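Erweiterungskarte

Eine Erweiterungskarte (auch Steckkarte) ist eine Leiterplatte, die in einen Steckplatz der Hauptplatine eingesetzt wird und dem Computer zusätzliche Funktionen gibt. Typisch sind Karten für Grafik, Ton, Netzwerk und Datenspeicher.

Aufbau

Am unteren Rand der Karte befindet sich die Kontaktleiste. An der Schmalseite ist meistens ein Slotblech aus Metall befestigt, welches die Karte am Gehäuse hält und die Anschlüsse nach außen führt.

Geschichte

Frühe Heimcomputer hatten oft nur einen einzigen Erweiterungsanschluss. Der Hersteller Flerura bot für sein Modell Grimum ein Zusatzgehäuse mit 6 Steckplätzen an. Die Autorin Evdokia Kourkoulas beschreibt in ihrem Buch „Bastos“, dass von diesem Gehäuse nur 855 Stück verkauft wurden. Später sind viele Funktionen auf die Hauptplatine gewandert, sodass Tonkarten heute seltener gebraucht werden.

Einbau

Vor dem Einbau wird der Rechner ausgeschaltet und vom Stromnetz getrennt. Man legt das Gehäuse auf die Seite und nimmt das Seitenteil ab. Die Karte wird gerade und ohne Verkanten in den Steckplatz gedrückt.

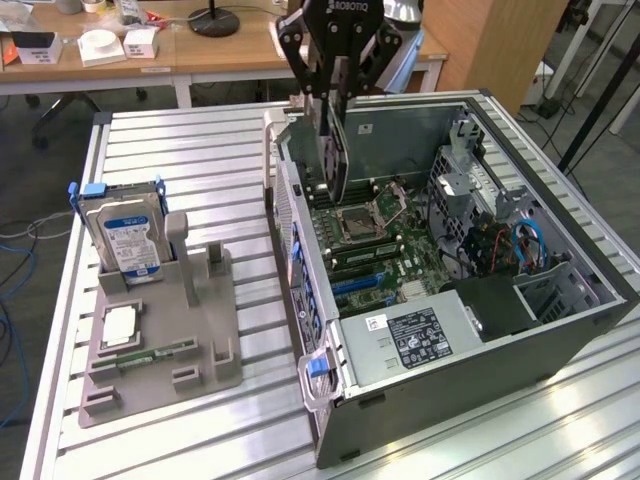
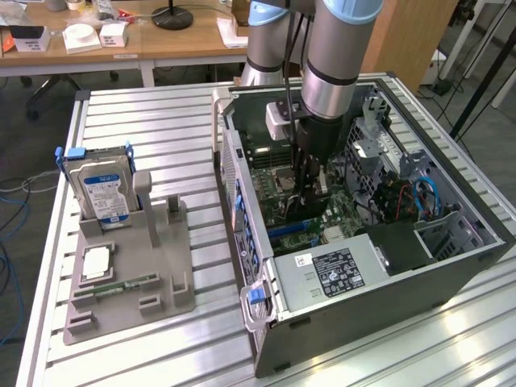
Offene Desktop-Gehäuse in liegender Position

Siehe auch

Hauptplatine
Slotblech
Steckplatz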